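Supply Closet Skeptic
@closetskeptic

OK, thread. I've been asked again what I think of the open-bin method for small medical supplies. You know the one. Take everything out of its box, give each kind of thing its own bin, no lids, no stacking, throw the boxes away. I have doubts. Quite a few.

Background for new people: I look after the supply closet at a small clinic. Masks, wipes, swabs, syringes, tape, the usual. I've been through drawers, a rolling cart, a pegboard (never again) and a label maker that cost more than the shelf it sat on.

The method got popular after a Kiris post that had 1,277 likes last time I looked. Before and after shots of a closet. The before was a mess. The after was lovely. What I wanted was the three-months-later, and I've never found one.

I asked in the replies. Got a heart emoji. So I did my own three months.

Claim number one is that you'll "see what you have at a glance." Partly true. You see that you have masks. You don't see whether you have enough masks to get to the next delivery, and that's the only question anyone ever comes to my closet to ask.

A box of 50 has a number printed on the side. Pull the masks out and that number goes in the recycling with the box. A stack of pleated masks squashes down under your hand, so half a stack and a full stack look a lot closer than you'd think.

And the ear loops. Has anyone selling this method ever pulled one mask off a loose stack? You get one mask and its two best friends. Then you either put back masks you've touched or you throw them out. Neither is in the lovely photo.

Someone will say use the dispenser box, tear the perforated slot, done. Yes! That is my whole point. The cardboard box was already a good bin. It was free. It had the lot number on it.

Claim number two: "uniform bins calm the eye." I don't need my eye calmed, I need my swabs. Three bins in the same color, same size, side by side, and people reach for the middle one no matter what they came for. I've watched them do it.

Plorkico will sell you the matching set, of course. I have the set. The bins are OK. They're sturdy and they wipe clean. I just don't believe a bin is a system, and the leaflet inside says "system" on every page.

Also on the leaflet: "Fits any shelf." Mine stick out past the front of a standard shelf by a finger's width. Not enough to fall, plenty to catch a sleeve.

Claim number three is the one I argue with most, so let me slow down. "Everything has one home." Great. Now tell me where a single wipe goes when somebody takes it out, decides they don't need it and sets it on the bench.

Because that's where the small flat stuff ends up. On the bench, at whatever angle it landed. Sachets are the worst. They're light, they're slippery, they hide under paper. Bin full of them or bin with hardly any, there's always one that got away. 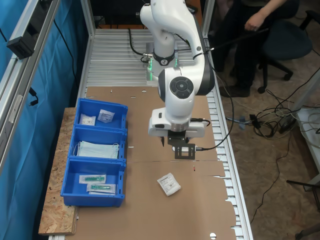
The one-home people say the stray goes straight back where it came from. Does it, though? If it's been lying on a work surface I want somebody to look at the seal first. That's a second step, and the method doesn't have second steps. It has a nice photo.

My own fix is boring. There's a "check me" tray at the end of the bench. Strays go in the tray. At closing, one person turns each one over, looks at the seal and the date, and then it goes home or in the trash. Takes less time than making tea.

I've been told the tray is clutter. Fine. It's clutter with a job.

Now, because I try to be fair — some of it works.

Wide, shallow bins beat deep ones for sachets. In a deep bin the old ones sink and you use the new ones first, every time. In a shallow one you can lay them out flat and see the print. I had thought this was nonsense and I was wrong.

Running the bins front to back in one line also isn't terrible, if the thing you need most is in front. Put the rarely used stuff in front and you've built an obstacle course. I did this. For a week we reached over a bin of something we use maybe twice a month.

And no lids. I came in ready to fight about lids, and I've changed my mind for anything that's sealed in its own wrapper. Nobody closes lids. A lid left off lives on top of the wrong bin forever.

For anything NOT individually wrapped, I still want a cover. Loose masks in an open bin next to a door make me twitchy. Call me old-fashioned. I also don't leave the butter out.

Long clear packages are a separate headache. Syringes, swab tubes, anything in that peel-open film. They slide over each other, so a neat pile is a neat pile right up until you take the bottom one. Lay them all the same direction and keep the pile low. That's it, that's the tip.

Do not stand them up like files. I know the Neagu catalog shows them standing up like files. The people in the Neagu catalog don't have to take one out with gloves on.

Next up, the shelf itself, which I never see discussed. Everyone spends on bins and sets them on whatever board was lying around. Bare particle board is cheap and it's flat and I have plenty of it. I also wouldn't leave it bare in a closet where people wipe things down.

Once water gets into an unsealed edge it swells and it never goes back. Seal the edges or put a liner on it. I lost a shelf this way the winter before last and I'm still annoyed.

Same with cardboard on the work surface. I do it too — it's quiet, it's soft, you throw it out when it gets marked up. Good for a sorting session. As a permanent bench cover I'm not sold. It soaks things up, and white sachets slide under the seams where the pieces overlap.

If you must, one big flat piece with the edges taped down. Change it more often than you want to.

OK, the app. Several of you asked about Buselar. You scan the barcode on each item as it goes in the bin and as it leaves, and it tells you what to reorder. In theory.

In practice it assumes a busy person with one free hand will stop and scan a wipe. A wipe! We lasted until lunch. By mid-afternoon Buselar believed we had 489 wipes, and I can tell you we have never in our lives had 489 wipes.

It might be better for expensive things you hand out one at a time. I can see that. For low-cost flat stuff, scan the outer box when it comes in and stop there. And oh look, that's another reason to keep the outer box.

The barcode on a single sachet is still useful to have, by the way. If there's a recall you want to be able to check the one in your hand. Just don't build your day around beeping at it.

What I do now, since someone will ask:

Open box on the shelf above. Small bin below with a few days' worth. When the bin looks low, fill it from the box. When the box is empty, you open the next one and order another. No app, no count. The box does the counting.

Swabs come in 100s and we treat the box as the unit. Nobody here needs to know we have some odd number of swabs. We need to know whether there's a spare box behind this one. Yes or no.

Labels go on the shelf edge under the bin and never on the bin. Bins get washed and put back in any old order. A shelf doesn't wander off.

And new stock goes in behind or underneath. You've heard it before. I'm repeating it because I found a December packet at the bottom of a pile in summer, and I'm the person who does the nagging.

A few replies, rolled into one:

"But it looks so much better." It does. I liked looking at it. I took a photo too. Then people used the closet.

"Maybe your staff need training." Maybe. If a shelf of bins needs a training session I would rather fix the shelf.

"You're just attached to your cardboard boxes." Guilty. They're printed on five sides with everything I want to know.

"Would different colors help?" A bit, I think, for the people who are there every day. Not for someone covering a shift. They read words, so give them words, big ones.

"What about clear bins?" Tried a couple. You see in from the side, and what you see from the side is the edges of packets. Wouldn't pay extra.

So where I've landed for now: keep the shallow bins, skip the lids on wrapped stuff, keep the boxes, ignore anything that promises a calm eye. I'd give the whole method one more season before I recommend it to anybody with a smaller closet than mine.

If you've run open bins for longer than three months with more than two people using them, send me a photo. Not right after you tidied, please. Take it at four in the afternoon.

Adding one, because it came up twice already: yes, the tray at the end of the bench is an old baking sheet. No, I'm not buying the Plorkico one.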